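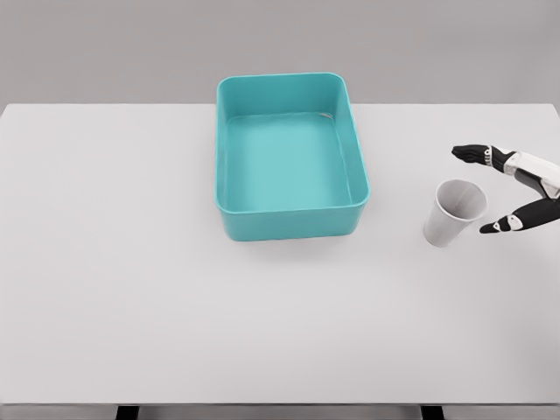 A robot hand reaches for a paper cup in the simulator used at the Dovside open day. The teal bin is still empty.

Open day at Dovside lets visitors put a robot hand to work

It started with a paper cup and a teal bin, and by the middle of the afternoon there was a line out the door to see them.

The robotics workshop at Dovside opened to the public in May, and 62 visitors signed the guest book before the coffee ran out. Many had come over the bridge from Pravdale. A class from the middle school in Groltmont arrived by bus just after 10 a.m., and stayed an hour longer than their teacher had planned.

The big draw was the simulator. On a large screen at the front of the room, a black and white robot hand worked at a plain white table, with a white cup standing to the right of the bin. The task was simple enough for a six-year-old to explain, and one did, loudly, to her grandfather: pick up the cup, put it in the bin.

Doing it is another matter! Visitors took turns wearing a sensor glove that passes the movements of their own fingers to the hand on the screen. Close your thumb and the robot's thumb closes. Close it too fast and the cup goes skidding off across the table, which got the biggest laughs of the day.

"People reach for a cup a dozen times before lunch and never give it a thought," said Morven Morrison, who runs the workshop. "Then they put on the glove and suddenly they're thinking about every knuckle. I love watching their faces when it clicks."

Morrison's team has been working on the cup task since last fall. The project is called Duman, and its goal is a hand that can clear a table in a school cafeteria or a hospital dining room – cups first, then bowls, and at some point forks, which Morrison described as "a whole winter's work, at least."

Most of the practice happens in simulation. The team has recorded 2000 runs of the cup task so far, with the cup in a different spot on the table each time. Sometimes the bin moves too. Each run is saved and used to train the software that will steer the hand without a person in the glove.

Estíbaliz Iglesias, the engineer who built the simulated table, gave a talk at 11 a.m. and then gave it again at 2 p.m. for everyone who couldn't get a seat the first time. She is a wonderful speaker, quick and funny, and she had the Groltmont students calling out answers within a minute or so.

She asked them what makes a paper cup hard to pick up. It's light, said one. It's slippery, said another. A boy in the back row said it was wider at the top than at the bottom, and Iglesias pointed at him with both hands.

"Yes! That's the one that cost me three weeks," she said. The sides of the cup slope, she explained, so fingers squeezing it near the bottom tend to slide. Her simulated cup has to slope the same way, and it has to tip over when it's bumped, or the practice runs won't be worth much when the real hand tries the same thing.

She also showed how she can change the practice table with a few keystrokes. She made the cup heavier, then so light that it shot away at the first touch. She turned the friction on the tabletop almost all the way down and let one of the students try to catch the cup, a game that could have gone on until dinner.

One parent asked why the table and the wall behind it were so plain. Iglesias said the team wanted to begin with as little clutter as possible and work up from there. Later versions will have trays, napkins, patterned tables and other cups in the way. She has already built a tray and is pretty happy with it, though she said the napkins "look like roof tiles and behave like roof tiles."

After the second talk, visitors could watch the software try the task by itself. The room got very quiet for this. Over the afternoon the program was given 32 tries in front of the crowd, and one of the Groltmont students kept score on the whiteboard with a green marker. There were cheers when the cup landed in the bin and long groans when it rolled away. On one try the hand knocked the cup over, stopped, and then picked it up off its side, and the whole room clapped. Iglesias said she had seen it do that only a handful of times before.

Upstairs, the crowd was smaller but just as keen. The team had laid out printed finger joints on a bench for people to handle, along with a box of early fingertips in different kinds of rubber. Visitors pressed them against a drinking glass and a paper cup and wrote down which one gripped best. The softest one won by a mile. Morrison was delighted by this, and a bit rueful too, as it is also the one that wears out fastest.

There were plenty of questions about jobs. A woman who works in a hospital kitchen in Pravdale asked straight out whether the hand was meant to replace her. Morrison pulled up a chair and the two of them talked for a good while. The kitchen has trouble finding people for the late shift, the woman said, and the part she'd gladly hand over is the scraping and stacking at the end of the night. What she wouldn't want is a machine that gets in the way of the carts. Morrison wrote that down, and asked if she could come by and see how the carts move around. A visit is being set up.

Other questions were easier. Can it hold an egg? (Not yet.) Is it left-handed? (The software can mirror it.) Could it play the piano? Iglesias said she would like to see someone try, and gave the girl who asked a flyer for the summer club.

The club is new this year. It will meet at Dovside on weekday mornings during the school vacation, and is open to students ages 11 to 15. They'll learn to set up their own table in the simulator, choose an object and teach the hand to move it. No coding experience is needed. Sign-up sheets were out by the front desk, and the first page was full before the Groltmont bus pulled away.

For Morrison, the best moment came near closing time. A retired mail carrier who had been sitting off to one side finally agreed to try the glove. He took his time, brought the hand in slowly with the fingers spread wide, and set the cup down in the bin on his first go. Then he took off the glove, said "Well, that's that," and went to get his coat.

"I asked him if we could record him," Morrison said. "He's coming back next week to do some more."

The workshop plans to hold another open day in the fall, with two gloves this time so that the line moves faster. Iglesias hopes to have the trays ready by then – and maybe the napkins. Schools that would like to bring a class can ask at the Dovside front desk, which is open until 5 p.m. Groups are welcome at no charge, and the visit takes most of a morning.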